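Search this site... Go

Clultthorpe gets a look at Likaleo's robot

Likaleo opened its doors in Clultthorpe on Saturday, and 18 people gave up a morning to watch a machine deal with shoes. The coffee was free, which may have helped.

The robot runs on software from Clutura and has been at this kind of work since November. Its job for the day was footwear: pick it up, move it, put it down. Helmi Eskola, who ran the demonstration, asked visitors to stand back and keep their expectations at a similar distance. 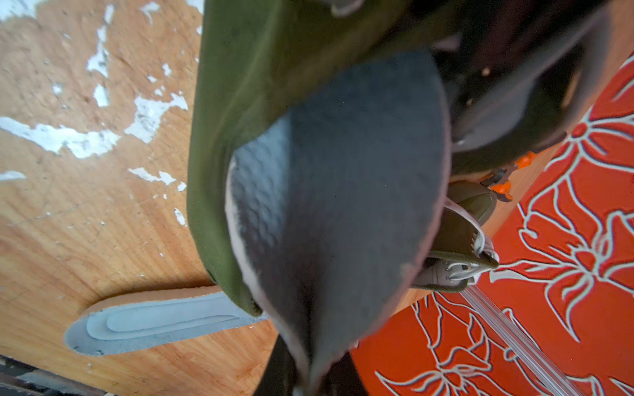 By her log, the robot has now made 2760 attempts at picking things up. She would not say how many of those she would show her mother. Soft things are the hard part, she said – a box stays the shape it was when you reached for it, and a shoe has its own ideas. Laces are a separate conversation.

Chibuzor Afolabi, who drove in from Hirvonen with his 2 sons, thought it all looked very careful. "My boys have never taken that long over a shoe in their lives," he said. The boys wanted to know if it could do homework. Eskola told them it was not on this year's plan.

The next open day has no date yet. Anyone wanting a place can leave a name at the front desk, where sign-up is still done with a pen.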